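Trying Out the Siltix Bin-Picking Kit: My Project Report

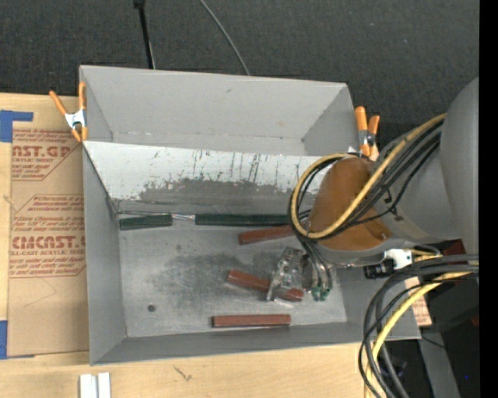 The Siltix gripper over one of the brown blocks in the gray bin.

So for my automation project I got to spend most of September with the Siltix kit, the small bin-picking package that Nerken sells to schools and little workshops. My question was pretty simple: could somebody like me, with one robotics class behind them, get it picking blocks out of a bin without calling support every day?

Short version – mostly yes, with a few bad afternoons.

The kit costs $1455 without the arm, and ours went on an arm the lab in Seltport already had. You get the gripper, the air fittings, the software license and a manual that I would call optimistic. It says setup takes an hour. I needed two evenings, and one of those went entirely to routing cables (I ended up looping them over the arm and zip tying the bundle, and I'd leave more slack next time!).

The bin isn't part of the kit. Mine is gray with a slanted panel down the length of it, and I put an orange-handled spring clamp at each end. The panel was my favorite idea and also my biggest headache. Blocks right up against it leave the fingers very little room, so the green ones at its base were a lot harder than the brown ones out on the main floor.

I ran 359 pick attempts and the gripper got a clean hold on 312 – wait, let me give that the way I logged it: 12 sessions, 359 attempts, and most of the misses were blocks along the panel. The tilted brown blocks gave me way less trouble than I expected.

What I liked: the finger pads swap out fast, and the software lets you redo a single pick point without starting over. What I didn't: the error messages are just numbers, and the list that explains them is on a separate download page that took me forever to find.

Would I tell the El-Sayed workshop to buy one for next year's class? Yeah, I think so, if they budget for a second set of finger pads and somebody rewrites the setup chapter. I've put my marked-up copy of it in the project folder with my session logs.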